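A mug I keep reaching for: LocknLock insulated mug in pale green 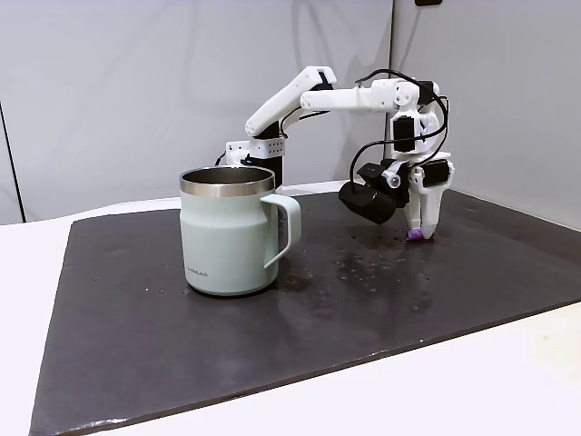
Posted by Nonari, editor and chief tea drinker at Gedmont Desk Notes

I have had this mug on my desk since April and I am properly fond of it, which is not something I expected to write about a mug. I bought it after my old china one went cold on me every single morning (I get talking, I forget, you know how it goes) and I wanted something with a metal inside that still looked like a mug, with a proper handle, and wasn't a travel flask.

The colour first, because it's lovely. It's a soft minty sage with a matt finish, and it looks great on a dark grey mat. The rim is shiny steel, and the only lettering on the front is the maker's name, small and low down near the base. Perfect! I really don't want a slogan at seven in the morning.

The handle is big and squared off. I can get 3 fingers through it comfortably, and it feels solid when the mug is full. The sides taper only slightly, so a teaspoon reaches the bottom without any fuss and so does a sponge.

How does it do with heat? Tea poured at nine is still nice to drink when I come back from a long phone call. I tried it next to my Stisix tumbler one Saturday, same kettle, same teabags, no lids, and I liked the tea from this one better after 32 minutes. Hardly a laboratory, but good enough for me.

Two grumbles. The polished rim picks up every fingerprint, so I'm forever wiping it. And it takes up more cupboard space than you'd think with that handle sticking out, so mine lives on the desk now.

I've already ordered a second for the kitchen, and I'm trying very hard not to start on the other colours. If you like the Minami cups I wrote up last winter but wish they had a handle, have a look at this!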